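Slipcovers & Throws: Care FAQ
Vatura Home Textiles

Can I machine wash the cover?
Yes. Cold, gentle, zippers closed. No bleach, not even the "color safe" kind.

Dryer?
Low only. Take it out a little damp and put it back on the cushion, it stretches to fit. High heat = shrinkage, and we can't replace for that.

How often?
Every 2 months or so for most homes. Pets, more.

Will dark patterns fade?
Some, over time. Keep out of direct sun and wash inside out.
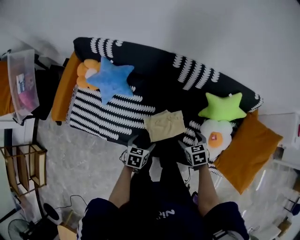 Dark sofa with white crescent pattern, orange cushions at the ends.

What about plush pillows?
Check the tag first. Most do fine in a mesh bag. Don't wash them with the covers, lint gets everwhere.

My cover is pilling. Defect?
Usually not. Normal for the first 6 washes. Fabric shaver, light pressure. Still bad after that, send us a photo.

Do throws and small cloths need seperate care?
Wash with like colors. Pale ones on their own the first time.

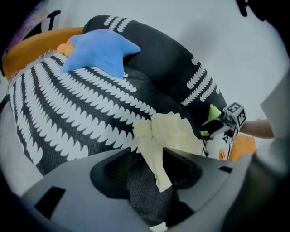
Pale yellow cloth over patterned fabric.

Which size do I order?
Measure arm to arm, outside edges. The Vitia fits up to 148 inches. Bigger than that, ask for the Wurach sectional set.

Returns?
Unwashed, tags on. Store credit on sale items. Shipping back is on you unless we sent the wrong thing.

Who do I contact?
Samira Aoun for orders, Elie Mahasneh for returns. Phones close at 4 pm.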